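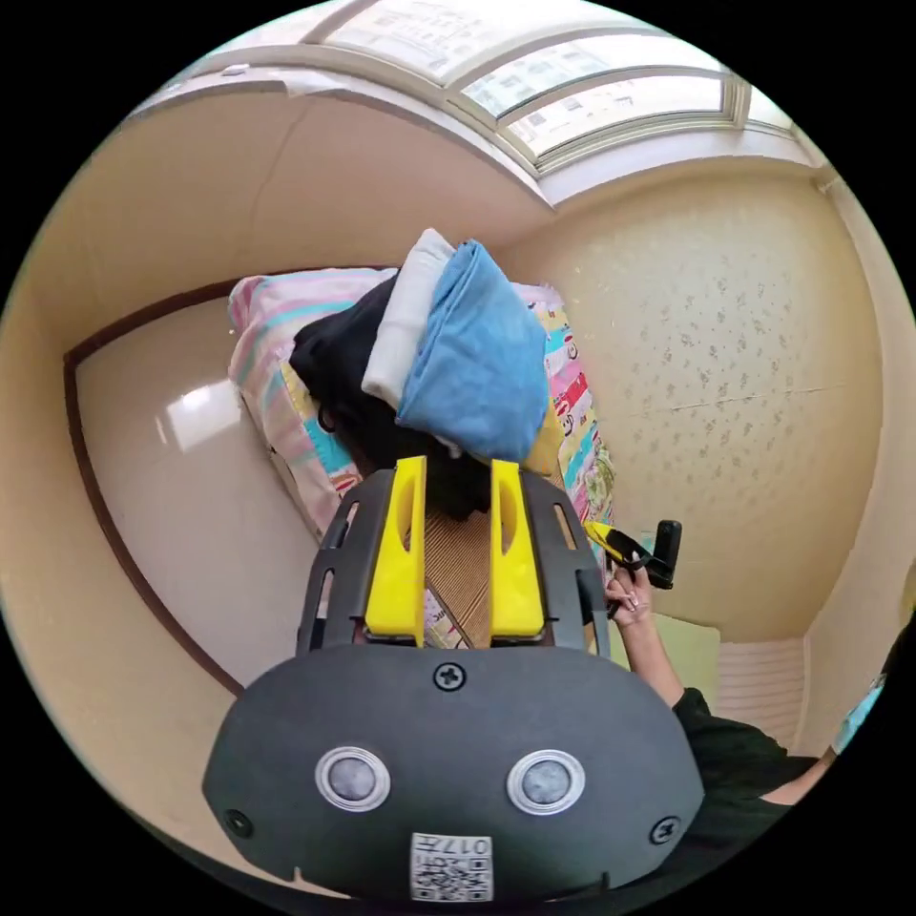

*Última modificación: 16 de marzo de 2022*

### 3.2 La colcha como archivo doméstico

Mertens repartió 200 cuestionarios sobre ropa de cama en Zallholm y recuperó 26, tasa que él califica de alentadora. Casi todos los hogares guardan una colcha que nadie eligió.

**Figura 3.** Colcha de retazos bajo una estera, con cuadros de dibujos animados.

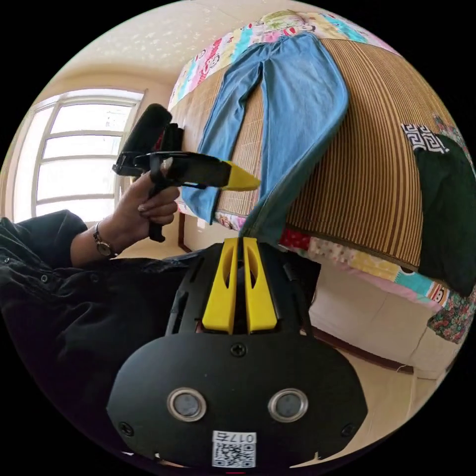
La herencia pesa más que el gusto, y el lavado, más que ambos. En Dargate, 20 informantes defendieron el estampado infantil hasta bien entrada la jubilación.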